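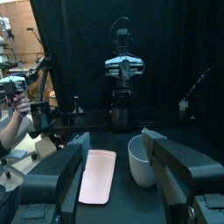

Zwischenbericht zum Vorhaben Skorix — Vorführen von Handgriffen per Fernsteuerung

Stand: 25. Juli 2026
Berichterstatterin: Bukola Oyewole, Vonard

Liebe Kolleginnen und Kollegen bei Nakbridge,

zunächst möchte ich mich, auch im Namen der ganzen Gruppe, sehr herzlich für Ihre Geduld seit dem Umbau im Mai bedanken. Wir sind inzwischen gut in Fahrt gekommen, und es macht wirklich Freude, davon zu berichten!

Im Berichtszeitraum haben wir 3.781 Vorführungen aufgezeichnet. Gearbeitet wird mit zwei Armen, die sich am schwarzen Tisch gegenüberstehen, und geführt werden sie von Hand über die Controller. Die Aufgaben drehen sich weiterhin um einfaches Geschirr, also Schalen und kleine Tabletts, die aufgenommen, umgesetzt und übergeben werden. Gerade die Übergabe von Arm zu Arm hat uns anfangs viele Nerven gekostet — wer zum ersten Mal steuert, greift fast immer zu hastig zu. Wir lassen neue Kräfte deshalb jetzt 30 Minuten frei üben, bevor die erste Aufnahme zählt, und das hat dem Material spürbar gutgetan.

Von den geplanten Aufgabenvarianten sind 75 Prozent abgeschlossen. Offen sind vor allem die Durchgänge mit gestapelten Schalen, bei denen die Finger an den Rändern leicht abrutschen. Die Auswertung bei Olaniyan läuft parallel, und die Rückmeldungen von dort sind bisher ausgesprochen freundlich.

Eine Bitte hätten wir noch: Für die restlichen Aufnahmen bräuchten wir den Raum 2 Wochen länger als vereinbart. Die Kosten dafür sind im Budget gedeckt, es fehlt nur Ihre Zustimmung.

Mit herzlichen Grüßen
Bukola Oyewole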